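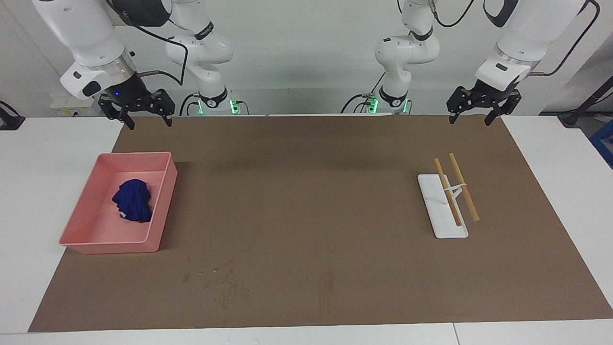 I met Keabetswe Msimang in Clornville to talk about laying a table, and we got onto chopsticks almost at once. She has strong feelings about them!

"Give them a place to go," she told me. "A white rest on a brown mat, and your eye finds them right away."

And the cloth? I'm a terrible folder, so I had to ask (mine live in a heap).

"Put it in a tray. I like pink. Fold it later, when you've got the rest where you want it."

She began with 2 place settings at home in May and now keeps a whole cupboard of mats, which her friend Oratile Chauke keeps borrowing from. I wanted to know what she fusses over most, and she laughed.

"The sticks. I'll move one, go make tea, come back and move it again."
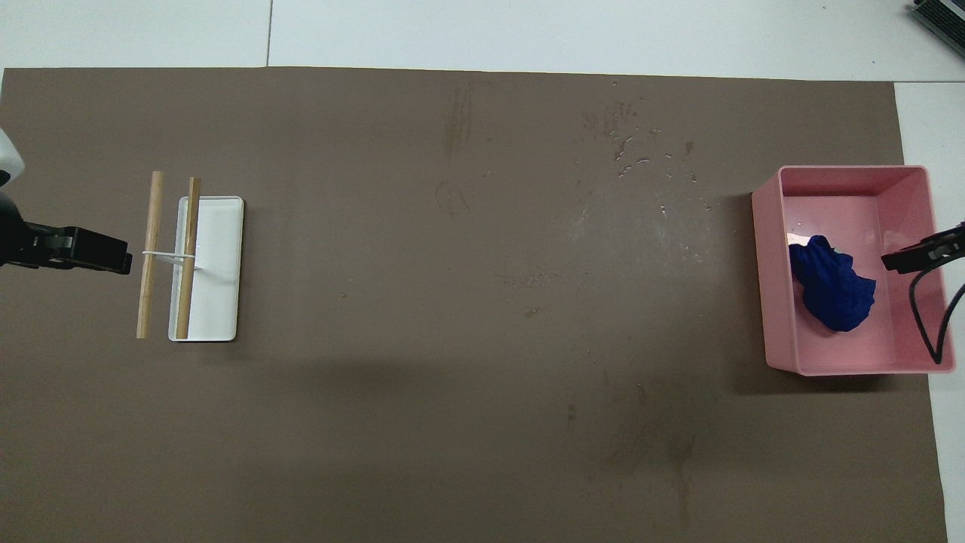
## On choosing a mat

"Go big and go plain," she said. "I want brown nearly to the edge of the table."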